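Annag MacRitchie
July 28, 2019

Okay, a thread about pantry shelving. I have been told by maybe a dozen people online that a metal rack with wooden boards will change how my household eats. I have doubts. Let me go through them.

The claim, as I understand it: if you can see your food, you'll eat your food. Take everything out of the cupboard, stand it up on open shelves with the fronts facing out, and no box of crackers will ever go stale again. Palura has a whole page about this. So does Hedent. Both of them sell shelves.

I've had a cupboard with doors for 5 years. Things do go stale in it. I'm willing to admit that. But they go stale because I buy too many of them, and I don't see how a shelf fixes the buying.

Second claim: the slotted posts. "Infinitely adjustable." I helped my sister put up a Surnholm unit in December and we moved one board, once, while we were building it. It has not moved since. I would love to meet the person who gets up on a Saturday and raises the cereal by an inch.

Also, whoever wrote the Surnholm instructions has never held a shelf level with one hand while looking for a screw with the other. Two people, they say. It's a three-person job and one of them should be patient.

Now the snack bar thing, which is really what set me off. Every one of these pantry makeovers is about half bars. Bars in their boxes, boxes standing up at the front, more boxes lying flat behind. It looks like a store. I think it's supposed to look like a store.

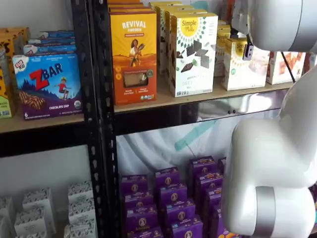
Zbars standing up front, more Clif Kid boxes lying flat behind them. Revival and Simple Mills next door.

I'll be fair. The black posts with the pale boards do look good. Better than my cupboard, which is the color of old teeth. If the argument were "this is nicer to look at," I'd have nothing to say and this thread would be over.

But look at what's doing the work. It's the packaging! Blue box, orange box, yellow box. Put my actual pantry on those boards — half a bag of lentils with a clothespin on it, a jar of something brown, the flour — and let's see how many likes it gets.

And the stacking. A box standing in front of a stack of boxes means you see the one in front. The ones behind are just as forgotten as they'd be in a cupboard. I've read so much about "visibility" and then there's a second row every single time.

Somebody will say, decant everything. Clear bins, matching lids. I priced it. Gunn wants $44 for a set of 2 bins. Two! I could buy a lot of bars for that, and they come in a box already. The box tells you what's in it and has the date on it. I have never understood throwing away the part with the date.

A reply asked whether I've "even tried" open shelving. Yes. One apartment ago, one long board over the counter. It was dusty in a week and greasy in a month, and I wiped down the same can of chickpeas so often I felt close to it. Kitchens are dirty places. Doors keep some of that off.

Another reply says open shelves are good for kids because they can help themselves. I believe you. I've also met my nephews. Chocolate chip anything at eye level is gone by Tuesday, and the plain oatmeal stays exactly where you put it.

What I'd buy is the evidence. Weigh what you throw out for a month with doors, then a month without. Same shopper, same store, same kids. Hedent says customers waste "up to" a third less, and I went looking for where that comes from and found another page of theirs saying it again.

I did see one woman post her grocery spending for the year before the new shelves, $1,810 on snacks and dry goods, and then no number for the year after. Just a photo of the shelves. I asked. She liked my comment.

So where I've landed for now: I'm keeping the doors. I took out the stuff I know I won't eat, moved the tall things to the back, and wrote a list of what's in there on the inside of the door in pencil. Cost me nothing and took twenty minutes, most of which was finding a pencil.

If you have a rack like this and it really did change what you buy, tell me what you stopped buying. Names of products, please. "We're so much more mindful now" doesn't count.

Muting this for dinner. It's lentils.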